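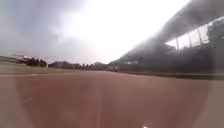 Treino de guarda-redes não é castigo para quem corre pouco, disse-me uma mãe do Sarville no fim de um jogo, e eu fiquei com aquilo na cabeça até hoje. Começo por aí, se me deixarem!

(pausa, beber água)

Então: quando peguei nas miúdas, em julho, tínhamos 326 inscritas no clube e nem uma queria ir à baliza. Nem uma! Mudei uma coisa pequenina — toda a gente passa pela baliza, dez minutos por treino, eu incluída (e sofri golos vergonhosos, depois conto).

Falar do caderno. Anotei 178 remates no primeiro mês, cerca de 100 defendidos, e mostrei-lhes os números no balneário. Adoraram, queriam saber tudo.

Jogo com o Wullero: contar devagar. A nossa média saiu da baliza aos pés da avançada, coisa que nunca lhe ensinei, e levantou-se a rir.

Erros meus: saltos a mais, conversa a menos, e aquele exercício das bolas altas com o sol de frente — esse nunca mais.

Agradecer à Zelteo pelas luvas, que chegaram em tamanho pequeno como pedimos. Perguntas às 18h30, folhas do exercício na mesa da entrada.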